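Feb 24, 2022
By the Claven demonstrations desk

Section 3: Getting ready for open day visitors

1. Switch on both arms well before the doors open, and let them settle – they do like a few minutes to themselves.
2. Set out the bench items in a loose row, within reach of both grippers.

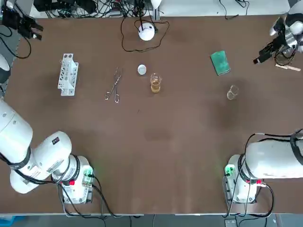

3. Greet your visitors and invite them to stand along the front rail. Once everyone is comfortable, point out the rack, the tongs and the beaker of amber liquid, so that even the little ones can follow along.

Caution: please keep hands and sleeves behind the rail while the arms are powered.

2 comments
1,039 shares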